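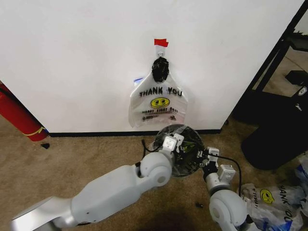
The bag of bags
By Huguette Delaunay

My mother kept hers in the cupboard under the sink, and if you opened the door too quickly the whole lot slid out over your feet. It was one big carrier stuffed with every other carrier that had ever come into the house, all of them scrunched up, some still with a till receipt in the bottom. I thought it was just us. Then I went to university and met my housemate Ona, who had arrived with one suitcase, a rice cooker and, yes, a bag of bags that her mum had packed for her.

I've been thinking about carriers a lot since we moved in March. Moving house is when you find out what you own, and what I own is 41 shopping bags. I know the number because my partner laid them out on the bedroom carpet to make a point. The point was lost on me. I was too busy saying "oh, I remember that one!"

There was a thick cream one from Marchetti, the shoe shop that used to be next to the station, where I bought a pair of boots I couldn't afford for an interview I didn't get. There were three from Gastico, the deli, in that lovely dark green, and I'd been saving those for best. Saving them for what, exactly? A better class of potato? And right at the bottom, gone soft as a hankie, one from Holemari, which was the toy shop in the town where I grew up and closed when I was twelve.

I asked around, as you do when you want to feel normal. Arif Santoso, who runs the takeaway at the end of our new road, told me he orders his carriers in boxes of 1000 and he's very fussy about the handles. He once switched to a cheaper sort and they stretched so much that a man's curry was practically dragging on the pavement by the time he reached the bus stop. He went back to the old ones that same week. He likes a bag with something friendly on it, he says, and so do his customers. Some of them bring the same one back again and again until you can hardly read the writing.

I do understand that. There's something about a cheerful bag. Someone, somewhere, sat down and decided that the thing you carry your onions home in ought to say thank you, or wish you a pleasant day, and I think that was kind of them. My gran ironed wrapping paper and washed out freezer bags and pegged them on the line between the tea towels, so perhaps I come from bag people on both sides.

Then there are the collectors, who make me look like a beginner. Senan Costello has 691 of them, all flat, in box files, sorted by town. He started as a teenager when his aunt brought him one back from a department store in Lisbon, and he's never paid for a bag in his life except by buying something to go in it. ("Mostly socks," he told me. "I've a terrible amount of socks.") His favourites are from small shops with home-made logos — a butcher's with a pig that looks like a dog, a chemist's where the name is spelt wrong. He showed me one from Raveck, a hardware shop, with the phone number printed upside down. He was so pleased with it that I felt a bit jealous.

He worries about them, though. The thin ones go to flakes if you leave them in the light, and the older ones get sticky and have to be kept apart with tissue. I hadn't expected that. We're forever being told they'll outlive us all, and here's a man in a spare room trying to get one through another winter.

I use cloth ones for the big shop now, naturally, when I remember them, and I remember them perhaps one time in three. The rest of the time I stand at the till with my arms full, refusing to buy another, and drop the eggs in the car park.

As for the 41, we came to an agreement. I could keep ten. The rest went for bin liners, muddy wellies, damp swimming things and a neighbour's cuttings. The Holemari one is folded in my desk drawer with the passports. My partner has put up a hook for the others by the back door, and I've noticed there are already more than ten on it, and at least two of them aren't mine.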